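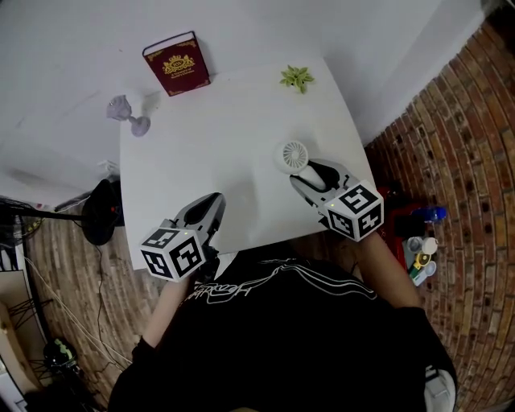 Skye Leckie wants to know why we don't just smooth the tracks harder before they go to the planner, and I promised a proper answer, so bear with me!

Smoothing hides jitter very nicely, but it also rounds off the moment the fingers close, and that moment is the part Uibo (our planner) cares about most. 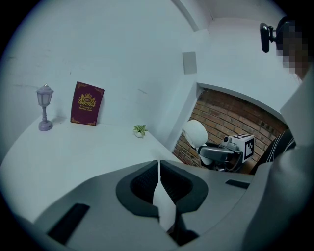
So what we do now is run two passes. The first lines up the clocks for left and right, and the second cleans up the poses but leaves anything near a grasp alone. I rewrote that second pass 3 times and I'm still a bit fond of the ugly version.

Out of 234 clips, 2 still come out with the hands swapped, which makes me laugh and then makes me open the debugger again.

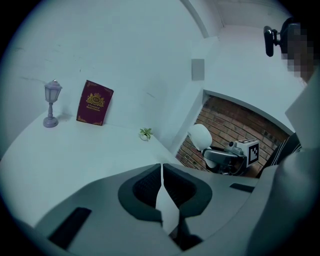 The swap check goes into Prulamska next, right after the clock step, and I'll share the config once I've tidied up my comments (they're mostly me grumbling). Thank you for asking, Skye, keep them coming!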